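機械に家事や現場の雑用は任せられるか 把持の先にある問題について

「ロボットはもう皿を片付けられるのか」という質問を受けるたびに、答え方に困る。片付けられる条件を列挙することはできるが、質問した人が知りたいのは条件の一覧ではない。
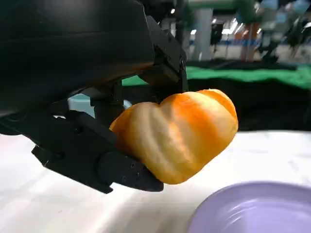 質問した人が知りたいのは、自宅の台所、あるいは自社の作業台で、明日から人の代わりになるかどうかである。この問いに対する筆者の現時点の答えは「単一の動作なら多くの場合できる。仕事としてはまだできない」となる。以下、この二つの間に何があるのかを書く。

筆者は十数年、食品と日用品の小規模な出荷現場で、搬送と仕分けの自動化に関わってきた。家庭用の研究には後から入った。したがって本稿の見方は工場寄りであり、研究者から見れば評価が辛すぎるかもしれない。

1. 動作と仕事の区別

物を一つ掴み、持ち上げ、別の場所に置く。これを動作と呼ぶことにする。一方、夕食後の食卓を元の状態に戻す、返品された箱の中身を検めて棚に戻す、といったまとまりを仕事と呼ぶ。

動作の成功率は測りやすい。始点と終点があり、落としたか落とさなかったかで判定できる。仕事の成功率は測りにくい。途中の一動作が失敗しても、気づいてやり直せば仕事としては成功であり、全動作が成功しても、濡れた布巾を引き出しに入れてしまえば仕事としては失敗である。

公開される実演映像の大半は動作の記録である。長いものでも、動作を決められた順に連結したものが多い。連結の長さは技術の進歩を示すが、仕事に必要な能力のうち、順序の決定、異常の検知、終了の判断は連結を伸ばしても自動的には得られない。

単純な計算をしておく。一動作の成功率を九割五分とし、失敗時の復帰手段がないとする。二十動作の仕事を最後まで通せる確率は四割を下回る。九割九分に上げても八割強である。現場で五回に一回止まる装置は、人を一人そばに置かなければ使えない。人を置くなら、その人が作業したほうが早い。自動化の採算はこの地点で崩れることが多く、筆者が見送りを勧めた案件の過半はこれが理由だった。

2. 柔らかい物という課題

剛体の把持は、産業用途ではかなり前に実用の域に達している。形が既知で、重さが一定で、置かれる向きが限られていれば、二本の爪で足りる。吸着が使えればさらに簡単になる。

家庭の物はこの前提を満たさない。柔らかい玩具、菓子パン、靴下、半分空になった袋。表面に畝や襞があるものは、どこを挟むかで接触面積が変わり、同じ力で挟んでも滑ることもあれば潰れることもある。丸みのある物を上下から挟むと、接触点が重心からずれた分だけ傾く。傾いたまま持ち上げられても、動作の判定上は成功である。問題は次の工程で出る。傾いて持ったものを皿の上に正しい向きで置くには、手の中での姿勢を知り、それを補正しなければならない。

人はこの補正を意識せずに行う。指の腹で転がし、必要なら反対の手で受け、置いた後に軽く押して落ち着かせる。二本爪の把持具にはこの種の手内操作がほとんどできない。一度置いて掴み直すという代替手段はあり、実際に使われているが、時間がかかるうえに、掴み直しのたびに失敗の機会が一つ増える。

手首に付けたカメラの限界もここに関わる。手首カメラは対象に近づくほど分解能が上がるという利点がある一方、掴んだ瞬間に、最も知りたい接触部分を自分の爪で隠してしまう。見えるのは対象の外側半分であり、裏側の接触は推定になる。固定カメラを併用すれば補えるが、今度は腕が視線を遮る。触覚センサを爪に貼る方法は有望だが、消耗が早く、現場の粉や油に弱い。Cetosoの保全担当のエクア・サルポン(Ekua Sarpong)氏と触覚センサの交換周期について議論したことがあるが、氏の結論は「部品代より、交換後の再校正に取られる時間のほうが高い」というものだった。筆者も同意見である。

力の制御についても触れておく。把持力を小さくすれば潰れないが落ちる。大きくすれば落ちないが変形する。変形してよい量は物によって違い、しかも見た目からは分かりにくい。詰め物入りの布製品と焼き菓子は、遠目には同じような丸みと色をしていることがある。前者は強く握っても元に戻り、後者は戻らない。人は触れた最初の一瞬で判別し、以後の力を変える。この判別を学習で獲得させる研究は進んでいるが、判別を誤ったときの損失が対象によって桁違いに異なるという点は、学習の目的関数にまだ十分に反映されていない。潰れた縫いぐるみと潰れた菓子を同じ一件の失敗として数えている限り、台所には入れられない。

3. 机の上の環境と家の中の環境

研究室の机は白く、平らで、物が少ない。これは手抜きではなく、変数を減らすという正当な手続きである。ただし、そこで得た数字を持ち出すときには、机ごと持ち出しているのだという自覚が要る。

Rerkararの倉庫で仕分けの試験をしたとき、筆者らは試験区画と実作業区画で同じ対象物、同じ腕、同じ制御を使った。差は作業面と照明だけだった。試験区画では問題にならなかった誤検出が、実作業区画では頻発した。原因の多くは台の表面反射で、天井灯の映り込みが物の輪郭として検出されていた。艶のある皿も同様で、縁に同心円状の段があるものは、段ごとに光の筋が入り、縁の位置の推定が揺れた。対策として台に艶消しの敷物を敷いたところ、誤検出は減ったが、今度は薄い袋が敷物の織り目に引っかかるようになった。環境を整えるとはこういうことの繰り返しである。

倉庫ならば環境を整えてよい。設備投資の一部として計上できるし、作業者も従う。家庭ではそうはいかない。夕方に西日が入る、子供が椅子を動かす、皿の種類が増える。住人に「皿は艶消しのものに統一してください」と頼むことはできるが、頼んだ時点で、機械が家に合わせるという当初の売り文句は成立しなくなる。

筆者はこの妥協を一概に悪いとは考えない。食器洗い機が普及したとき、人は食器の選び方を変えた。木の椀を避け、縁の深すぎる鉢を買わなくなった。掃除機の場合も、床に物を置かない習慣が機械の側から持ち込まれた。どちらも、得られる便益が、合わせる手間を明らかに上回ったから受け入れられた。腕型のロボットについて問うべきなのは、家庭に求める変更の量と、代わりに引き受ける作業の量の比である。現状ではこの比が悪い。

4. 速度について

速度の話は避けられがちだが、現場では最初に聞かれる。

多くの実演映像は倍速で公開されている。倍率が明記されていれば問題はない。等倍で見ると、一つの物を掴んで置くまでに人の数倍の時間がかかるものが珍しくない。食卓の片付けを人が5分で終えるとして、機械がその数倍かかっても、住人が別の部屋にいるのなら支障はない、という反論がある。これは半分正しい。無人で動いてよいなら遅さは許される。しかし無人で動かすには、止まったときに安全に止まり、割った皿の破片を踏みに来る人や犬がいないことを保証しなければならない。つまり遅さを許す条件は、高い信頼性である。信頼性が低いうちは人が見ている必要があり、見ている人にとって遅さは耐えがたい。

工場側ではもっと単純に、処理数で決まる。Someroの包装工程では、返品の小物を種類別の箱に戻す作業を対象に検討を行った。担当のコジョ・アヤーバ(Kojo Ayaaba)氏が要求として出してきたのは、一時間あたり500点であった。熟練者の値ではなく、入って間もない作業者の値である。当時の試作機はこの要求に届かなかった。動作そのものの時間より、掴む前の認識と、掴み損ねた後の再計画に時間を使っていた。腕を速く振っても解決しない種類の遅さである。

ここで興味深かったのは、アヤーバ氏が処理数の未達をさほど問題にしなかったことだ。氏が難色を示したのは、処理時間のばらつきだった。平均が遅いだけなら台数か時間で補えるが、ある物には三秒、別の物には一分かかるという装置は、前後の工程と歩調を合わせられない。仕掛品を溜める場所が必要になり、狭い現場にその場所はない。学会の報告で平均所要時間だけが載っているのを見ると、筆者はいつもこの会話を思い出す。

5. 失敗に気づくこと

個々の動作の成功率を上げる努力に比べ、失敗に気づくための努力は少ないように見える。筆者の評価では、実用化を遅らせている最大の要因はここにある。

掴み損ねに気づくのは比較的容易である。爪が閉じ切れば何も挟んでいない。難しいのは、掴んではいるが望んだ状態ではない、という場合だ。二枚重なった布を一枚として掴んだ。容器の蓋だけを持ち上げた。置いたはずの物が転がって皿の陰に入った。いずれも把持具の信号上は正常である。

人の作業者は、この種の異常に対して多くの手がかりを使う。思ったより軽い、音が違う、さっきと景色が違う。手がかりの一つ一つは弱いが、合わせると強い。近年の学習型の制御は映像から直接動作を出すので、理屈の上ではこうした手がかりを取り込めるはずであり、実際、転がった物を追いかけてもう一度掴みに行くような振る舞いは観察されている。ただし、それが失敗を認識した結果なのか、単に目に映った物に反応しただけなのかは、外からは区別がつかない。区別がつかないものを安全の根拠にすることはできない。

Gunawardenaで評価を担当していたスラストリ・ヒダヤット(Sulastri Hidayat)氏は、試験の記録様式に「機械が自分から止まった回数」という欄を設けていた。成功でも失敗でもない第三の欄である。氏の考えでは、この欄の数字が大きい機械は未熟だが育てられる。この欄が空白で失敗の欄だけが埋まる機械は、現場に出してはならない。筆者はこの様式を借りて、以後の評価でも使っている。購入を検討している人には、成功率と並べて、この自主停止の率を業者に尋ねることを勧める。答えられない業者は測っていないのである。

6. 学習データを増やせば済むか

現在の主流の見方は、十分な量の実演データを集めれば、これらの問題は順に解けるというものである。人が腕を遠隔で操作し、あるいは手持ちの把持具で作業し、その記録を学習に使う。この方法の効果は本物で、五年前には専用の制御を書くしかなかった動作が、今は記録を集めることで得られる。筆者自身、手書きの把持計画に費やした年月を思うと複雑な気分になるが、事実は事実である。

そのうえで、留保を二つ述べる。

一つ目は分布の問題である。記録される実演は、うまくいったものに偏る。操作者は慣れるほど失敗しなくなり、失敗からの復帰の記録は減っていく。意図的に失敗状態から始める収集も行われているが、家庭で起きる失敗の種類は、人が思いつく種類より多い。操作者の指導をしているアメルリー・スレマナ(Amerley Sulemana)氏に聞いたところ、新人の記録のほうが、復帰の例として価値があることがあるという。新人は変な場所を掴み、慌て、それでも何とかする。熟練者の記録だけを残す選別をしていると、その「何とかする」部分が捨てられる。

二つ目は物の問題である。収集に使われる物は、安価で、壊れず、洗え、同じものが買い足せる必要がある。玩具の食べ物や樹脂の皿がよく使われるのは、これらの条件を満たすからで、合理的な選択である。ただ、本物の食品は一つずつ違い、時間とともに状態が変わり、汁が出る。代用品で学んだ方策が本物にどれだけ移るかは、測ってみるまで分からない。移る部分も確かにある。近づき方、爪の開き量、避けるべき角度などは、かなりよく移る。移らないのは力と後始末である。汁の付いた爪で次の皿を掴んでよいかどうかは、代用品の実験では問いとして現れない。

データを増やせばよいという主張に反対しているわけではない。何を増やすかを仕事の側から決めるべきだと言っているだけである。動作の種類を百に増やすより、一つの仕事について、始まりから終わりまで、中断と再開を含めて集めたほうが、実用には近い。地味で、論文の表にはなりにくい。

7. 費用の見方

業者の見積もりには腕と把持具と計算機の価格が載る。載らないものを挙げると、設置場所、敷物や照明の変更、停止時に対応する人の時間、清掃、校正、そして対象物が変わったときの再調整である。

筆者が関わった中規模の案件では、導入後一年の人手を記録したところ、停止対応と再調整に要した時間が、機械が代替した作業時間の相当部分を食っていた。詳しい数字は先方の都合で出せない。ただ、担当者のアコスア・アカー(Akosua Ackah)氏が記録を付け始めた動機は書いておく。現場の作業者が、機械の世話を「仕事のうちに入らない細かい用事」として申告していなかったのである。一回15秒の復旧作業は、誰も記録しない。しかし一日に何十回も起きれば、それは誰かの午前中である。

家庭でも同じことが起きるだろう。充電、爪の拭き取り、床に落ちた物の回収、機械が置き間違えた物の捜索。これらは家事を減らす機械が生む家事であり、既存の家電でも生じている。乾燥機のフィルターの掃除を家事に数えるかどうかで、家の中の計算は変わる。

8. 現時点での判断

どこから任せられるようになるか。筆者の予想を書いておく。

工場や倉庫では、対象物の種類が限られ、失敗しても物が傷まず、近くに別の作業をしている人がいる工程から入る。完全な無人化を目標にしないほうがよい。人が一人で複数台を見て、機械が自分で止まって呼ぶ、という形が当面の現実的な解である。この形が成立する条件は、呼ばれる間隔が十分に長いこと、呼ばれたときに短時間で復旧できることで、どちらも今は境界線上にある。

家庭では、洗濯物を畳むことより、床や机の上の物を決まった籠に集める仕事が先に来ると見ている。終点の姿勢を問わず、力の要求が緩く、やり残しがあっても人が怒らない。食器はその後になる。割れ物を含み、汚れがあり、収納先の姿勢が問われるからである。調理はさらに後で、火と刃物の責任の所在が片付かない限り、技術が間に合っても売れない。

時期は予想しない。過去に二度予想を書き、二度とも外した。一度は早すぎ、一度は遅すぎた。動作の獲得については予想より速く進み、仕事としての信頼性については予想より遅い。両者の差は、筆者がこの分野に入った頃より開いているように思う。動作の映像が良くなるほど、見た人は仕事もできるはずだと考え、導入を相談に来る。こちらは停止回数の話をし、相手は少し退屈そうな顔をする。

10月に、ある食品加工の現場で再び試験を行う予定がある。対象は柔らかい小物の皿盛りで、処理数の目標は控えめに置いた。評価項目は五つあり、平均所要時間はその最後に置いてある。先頭は自主停止の率、次が所要時間のばらつき、三番目が停止から再開までに人が費やす時間である。四番目の把持による変形については、許容量をどう定めるかで先方の品質担当とまだ話がまとまっていない。先方は目視で足りると言い、筆者は限度見本を作るべきだと言っている。試験までに決まらなければ、両方でやることになる。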